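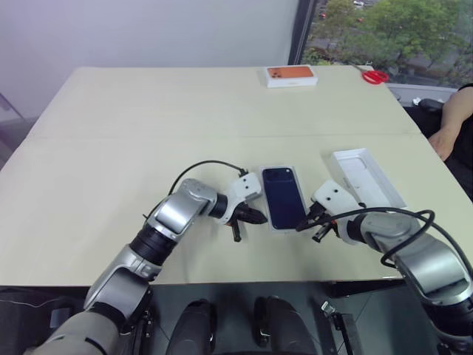
What sort of table do I need for a big jigsaw?
I get asked more about tables than I do about the puzzles! Any flat surface will do for a small one, but once you get past 500 pieces you'll want more room than you think, because the finished picture is only half of it and the loose bits have to live somewhere too. I like a plain, pale top best. Cream is lovely, as dark pieces show up on it straight away and it doesn't glare at you under a lamp the way bright white does. Two sections pushed together are fine as well, and a faint seam like the one across the middle there won't bother you once you've laid a sheet of thin card or felt over it. Do check that both halves sit level, though. Run your palm across the join and if you feel a step, fold up some paper and stick it under a leg.

How do you lend the puzzles out?
You pick one from the list, send me a message through the contact form and I put it aside for you. You can keep it for a month, or longer if no one else is waiting. (If they are, I'll let you know, nicely.) It's 2 pounds a loan and that goes on new puzzles, bags and the odd roll of tape for split boxes.

Do you count the pieces when one comes back?
Not the large ones, no! I'd never get anything else done. I weigh them on my kitchen scales and compare with the weight I've written inside the lid. It won't catch one missing piece in a big box but it does catch a missing handful. For the rest I rely on you to tell me, and people are very good about it. There's a slip in every lid where you can write down what's gone and where it should be. "Bit of sky, left of the chimney" is plenty.

I've lost a piece. Are you cross?
Never. Look in your slippers, down the side of the chair and in the hoover, in that order. Hajar Younis found hers in a cardigan pocket in August, months after she'd given the puzzle back, and posted it to me in a birthday card. If it really has gone, Kidus Seyoum cuts replacements out of card and paints them to match, and some of them are so good I have to turn the puzzle over to find them.

Which makes do you have?
Mostly Fledwood and Golano, with a few old Lim ones that came in a job lot. The Fledwood pieces are thick and fit tightly, so you can slide a finished section along without it falling to bits. Golano pieces are thinner and a bit looser but the pictures are much more fun (the cheese shop one has a waiting list). Lim puzzles have very odd shapes, and you can get two pieces to join perfectly happily when they don't belong together at all. I love them. Ok-hee Yoo has asked me never to lend her one again.

What's the hardest one on the list?
The Josteleck harbour at night. It has 1,382 pieces, which is a silly number, and most of them are black water. I did the boats, then the lights, and then I sulked for a fortnight. In the end I sorted the water by shape into baking trays and tried each piece in turn, and I got there, but I wouldn't call it relaxing.

Is edges first really the best way?
It's how I do it, but I don't think it matters much. Hwa-young Ham starts with whatever has writing on it, shop signs and boat names and so on, and she's much quicker than I am. If the edge is all one colour, leave it till later.

Do you have anything for children?
Yes, there's a shelf of 100 piece ones, and some smaller. They go out in zip bags with the picture tucked inside, as the boxes were all sat on years ago.

How do I move a half-done puzzle when we need to eat?
Build it on a board in the first place, if you can. Two boards are even better, one for the puzzle and one for the sorted pieces, and both can go under the sofa. I've tried the roll-up mats and don't get on with them. Eun-seong Kwon swears by hers, so ask her if you see her at swap night, and she'll show you how tightly to roll it.

When's the next swap?
2nd March, in the upstairs room as usual. Bring anything you've finished with, and write on the box if there's a piece missing. Tea is free and cake is whatever turns up.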